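The January shipment, the wait list, and a white I didn't plan on

April 19, 2022

Hello again from the cellar! It's been a while since the last one of these, I know. Bottling got in the way, then the pump got in the way, and then I sat down three different evenings to write and ended up tasting barrels instead, which I can only half apologize for.

So, wine. Let me start with the one everybody writes to me about, the Juvolside red. We picked that block late, later than I wanted, and I spent most of that fall convinced I'd let it go too far. The berries were starting to dimple and the seeds were brown all the way through, and I kept walking the rows chewing skins and changing my mind. If you've ever had a wine from a site that faces the afternoon sun, you know the risk: you wait for the tannins to soften and meanwhile the sugar runs off without you. We got away with it. The alcohol is on the high side for us but it doesn't burn, and there's a sour cherry thing going on in the middle that keeps it from feeling heavy.

I made 38 barrels of red altogether and only 4 of them went into the Juvolside bottling. The rest is in the regular Lekix red, and I'd like to put in a word for that wine, because it gets treated like the little brother and it shouldn't be. It's the bottle I open on a weeknight. It's good with a roast chicken, it's good with a burger, and the last inch of it is still good the next day if you put the cork back in and leave it on the counter (I've stopped bothering with the fridge for reds unless the house is really warm).

A few of you asked about the oak. We used less new wood than the year before, and the barrels we did buy had a lighter toast. I used to love that smoky, coffee kind of smell coming off a young red. These days I get tired of it by the second glass. If you have older bottles of ours from when I was heavier-handed, drink them with something off the grill and they'll be happy.

Now the surprise. Last year I was offered a little fruit from the Didenko vineyard, up on the hill where the wind never quits, and I said yes before I'd worked out where I was going to put it. It's a white, it's bone dry, and I fermented it in the oldest, most neutral barrels we own because those were the ones that were empty. No grand plan! It smelled like nothing at all for the first two months and I was ready to blend it away. Then in January I pulled a sample and there it was, all lemon peel and wet stones and a little bit of something like raw almond. I stood there with the glass for a good long while.

We bottled 971 of them. That's not many, so here's how it's going to work. Club members get first pick, with a limit of four bottles each, and whatever is left goes to the wait list in the order people signed up. If you're on the list and you'd rather have the red, just say so when you reply and I'll swap it. The fastest way to reach me is still a phone call in the morning. Email works too, but I read it at night and I'm slower. 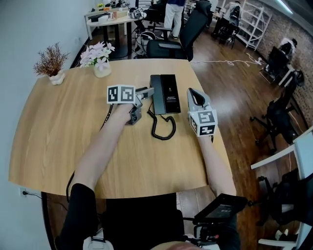
Photo: Lekix Cellars

A word on serving the white, because I got it wrong myself the first time. Don't drink it ice cold. Straight out of the fridge it's tight and sharp and you'd wonder what I was going on about. Give it twenty minutes on the table and it opens right up. I had it with trout and brown butter, and then with a plain grilled cheese sandwich, and I liked the grilled cheese better.

Out in the rows things are moving. We've had bud break in the lower block and the top is a week or so behind, the way it always is. That means I'm up at night looking at the thermometer again. One cold, still night at this point can take a big bite out of the crop, and the low corner by the creek is where the cold air likes to sit. So far we've been lucky. The cover crop is nearly up to my knees and needs mowing, and I keep putting it off because the bees are all over it.

Shipping, for those of you who skip down to this part (I see you). The spring boxes go out on the next stretch of mild weather. Each club box is 12 bottles this time, mixed, and if you want all red or all white you need to let me know before the labels get printed. Somebody over 21 has to sign for the box. If you work during the day, it's much easier to send it to your office or hold it at the pickup counter, and a box that rides around in a hot truck for three days doesn't do the wine any favors. If your address changed over the winter, please check it in your account. We had a couple of boxes come back last time.

When yours arrives, let it rest. A week lying down somewhere cool and dark is enough for the white, and I'd give the reds two. They get a bit sulky after a trip and taste thinner than they are.

The tasting room is open on weekends again, by reservation, and this spring we're pouring a flight with two wines from our neighbors at Cavuvberg next to ours. They make a pink that I'm frankly jealous of. It's the same grape as our red, picked weeks earlier, and tasting them side by side tells you more about picking dates than I could in a page of typing. Dogs are fine on the patio, picnics are fine too, and we sell bread and cheese if you forget yours.

One last thing on the Juvolside red. People keep asking how long to hold it. I'd try one now if you're curious, but decant it an hour ahead, and put the others away for four or five years if you have the patience. I don't, usually. There's going to be a good bit of sediment in this one, as we didn't filter, so stand the bottle up the night before and go easy on the last pour.

Replies to this email come straight to me, so tell me what you've been drinking, ours or anybody's. And if you open the white with something odd and it works, I want to hear about that most of all.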